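Plimadside コーヒー豆と、うちで使っている手挽きミルの話

品番:Plimadside 中深煎り 豆のまま/粉 どちらも選べます
発送:月曜と木曜
更新:2018-07-09

いらっしゃいませ、Henríquez 珈琲道具店の店主です。ページを開いてくださってありがとうございます。この商品、実は店でいちばん質問が多いんです。「酸っぱくないですか」「家のミルで挽けますか」「粉で買うとすぐダメになりますか」。メールで毎回お返事しているうちに文章がどんどん長くなってきたので、もうここに全部書いてしまおうと思います。長いです。お茶でも(コーヒーでも!)飲みながらどうぞ。

まず味のことから。Plimadside は中深煎りのブレンドで、うちでは焙煎所の Raltmont さんにお願いして焼いてもらっています。ひと口目は黒糖っぽい甘さがきて、冷めてくるとちょっとオレンジの皮みたいな香りが出てきます。酸味はゼロではないです。ただ、浅煎りのあの「きゅっ」とくる感じが苦手な方でも、これは大丈夫だったと言ってくださることが多いですね。私の母は酸っぱいコーヒーが本当にだめなんですが、これだけは文句を言わずにおかわりします。

牛乳を入れるかどうか。私は朝は入れます。夕方は入れません。理由は特にないです、気分です。牛乳に負けない濃さにしたい方は、粉をいつもより少しだけ細かくして、お湯をゆっくり落としてみてください。豆乳でもおいしいんですけど、温めすぎるとモロモロになりやすいので、そこだけご注意を。

次に、挽き目。ここが今回いちばん書きたかったところです。

粉でご注文の場合は「紙フィルター用」「金属フィルター用」「水出し用」から選べます。備考欄に器具の名前を書いていただければ、こちらで合わせることもできます。たまに「普通で」とだけ書いてくださる方がいて、それはそれでうれしいんですが(信頼されている気がして)、器具がわからないと私の好みで挽いてしまうので、できれば教えてください。

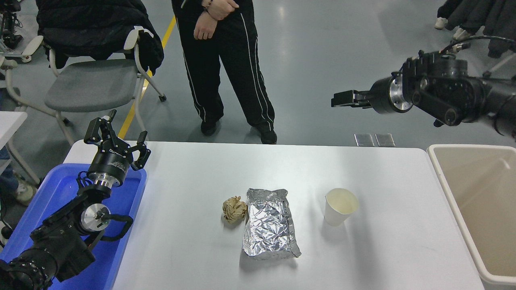

で、豆のまま買ってくださる方。ミルは何をお使いでしょう。うちで一緒に扱っているのが Plirkanthorpe という手挽きミルで、これがまあ、よくできています。最初に触ったときはハンドルの軽さにびっくりしました。前に使っていたミルは中深煎りでも腕がぷるぷるするくらい重かったのに、これは朝の寝ぼけた状態でもくるくる回せます。挽き目の調整は底のダイヤルで、右に回すと細かく、左に回すと粗く。カチカチと手ごたえがあるので、自分の好きな位置をメモしておくと楽です。私は紙フィルターなら、いちばん細かいところから9つ戻した位置にしています。水出しのときはそこからさらに4つ粗く。ここはもう完全に好みなので、出発点だと思ってください。

お手入れは簡単で、使ったあとに付属のブラシで刃のまわりをさっさっと払うだけ。水洗いは本体だけは避けてください。粉受けは洗って大丈夫です。洗ったらしっかり乾かしてから戻してくださいね。私は一度、急いでいて生乾きのまま戻して、次の朝に粉がべったり張りついてがっかりしました。

ミルの気になるところも書いておきます。一度に入る豆がそんなに多くないです。2人分までなら一回で済みますが、お客さんが来たときは途中で豆を足すことになります。あと、ハンドルの先のつまみが丸いので、机に置くとときどき転がります。私は布巾の上に置くようにしています。色は今のところ黒のみ。白を出してほしいとお願いし続けているんですが、返事はいつも「検討します」です。

それから淹れ方。これも人それぞれなので、うちの店での淹れ方だと思って読んでください。お湯は沸騰してからひと呼吸置いて、最初は粉全体が湿るくらいだけ注いで待ちます。新しい豆だとここでふわっとふくらむので、見ていて楽しいです。そのあとは細く、まんなかから円を描くように。ドリッパーのふちにお湯をかけないようにすると味がすっきりします。全部落としきらないで、最後のほうは少し残して外してしまうのが私のやり方です。もったいないと言われますけど、えぐみが減るので一度試してみてほしい!

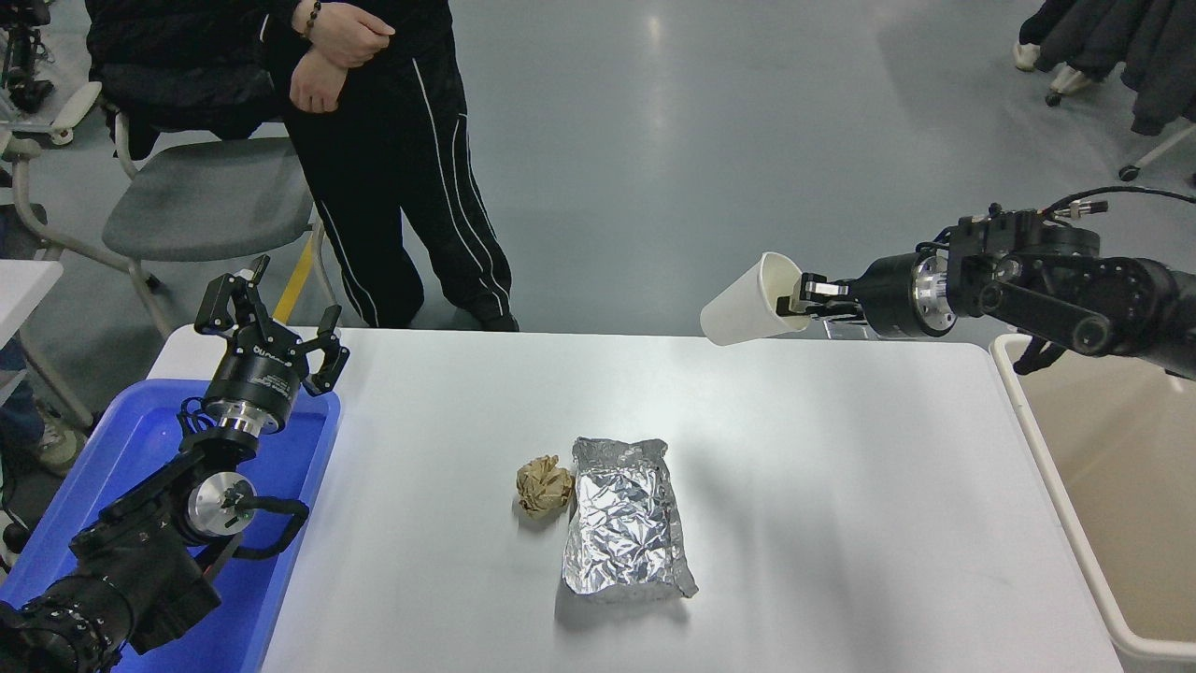

テーブルの上の紙玉とアルミの包み、右に紙コップ

保存の話もよく聞かれます。届いたら、2週間くらいで飲みきれる分は常温で構いません。直射日光の当たらない、コンロから離れた場所に置いてください。それ以上かかりそうなときは、小分けにして冷凍がおすすめです。冷凍した豆は解凍しないでそのまま挽けます。逆に、冷蔵庫は出し入れのたびに結露しやすいですし、キムチやカレーの隣に置くと悲しいことになります(経験者です)。粉の場合はもう少し足が早いので、できれば届いてから10日のうちにどうぞ。袋はチャックがついていますから、空気を抜いて閉めてください。

夏場は水出しにする方がぐっと増えます。お茶用のパックに粗めの粉を詰めて、水を入れた容器に沈めて冷蔵庫で一晩。朝にはもう飲めます。パックは入れっぱなしにしないで、朝になったら引き上げてくださいね。氷を入れるなら少し濃いめに。炭酸水で割るという方もいらして、半信半疑でまねしてみたら、レモンを一切れ入れたらかなりよかったです。8月はこの水出し用がよく出るので、挽いての発送に一日余分にいただくことがあります。お急ぎの方は豆のままのほうが早くお送りできます。

常連の Uchenna Nwankwo さんからいただいた感想も、ご本人の了解をもらって載せておきます。「朝は家で、昼は職場で同じ豆を飲んでいます。職場のは粉で頼んでいて、正直、家で挽いたほうが香りはいいです。でも粉でも味はちゃんと Plimadside です。ミルは妻に取られました」。奥さま、ミルを気に入ってくださってありがとうございます。替えの刃もありますので、長く使ってやってください。

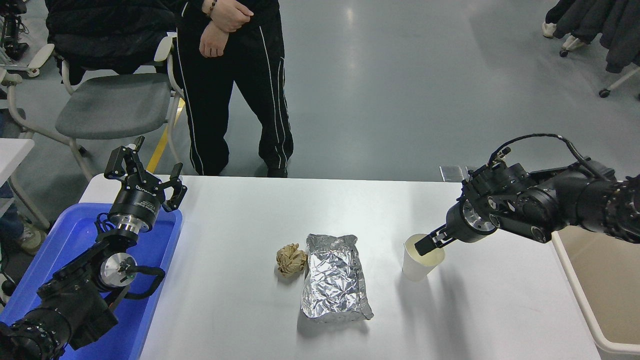 ご注文・配送について

豆は200グラム袋と500グラム袋があります。初めての方には小さいほうをおすすめしています。好みに合わなかったときに大きい袋が残っていると、ちょっとつらいですよね。500グラムのほうは割安ですが、ご家族で飲む方か、冷凍庫に余裕のある方向けです。

200グラム袋は2袋までならポスト投函便でお送りできます。ミルと一緒のご注文は箱になるので、宅配便での手渡しです。日時指定は宅配便のみ承ります。ポスト投函の場合、日時の指定はできません。ごめんなさい。

焙煎日は袋の裏に日付のスタンプで入れています。たまにかすれていて読めないことがあるので、そのときは遠慮なく聞いてください。注文番号がわかればすぐ調べられます。焙煎したてのほうがえらいと思われがちなんですが、この豆は少し落ち着いてからのほうが甘さが出てくるので、届いてすぐ開けて「あれ?」と思っても、何日か置いてからもう一度飲んでみてください。

ギフト包装は紙の箱にリボンをかける形で、リボンは紺か生成りが選べます。のしも対応しています。メッセージカードは私の手書きになりますので、字の美しさは期待しないでください。長文のご希望だと字がだんだん小さくなります。

返品は、豆と粉は食品なので未開封でも基本的にお受けしていません。ただ、袋が破れていた、挽き目が注文と違っていた、という場合はこちらの責任ですので、すぐに送り直します。写真を一枚メールにつけていただけると助かります。ミルは届いてから10日以内、未使用でしたら交換できます。初期不良のときは使ったあとでも大丈夫です。

定期便は4週間ごとのお届けのみです。お休みや袋数の変更は、次の発送の前の週までにご連絡をください。間隔をもっと短くできないかというお声もいただいていて、Raltmont さんの窯の予定と相談しているところです。決まったらこのページに書き足します。

お問い合わせはページ下のフォームからどうぞ。発送作業のある月曜と木曜はお返事が夜になりがちです。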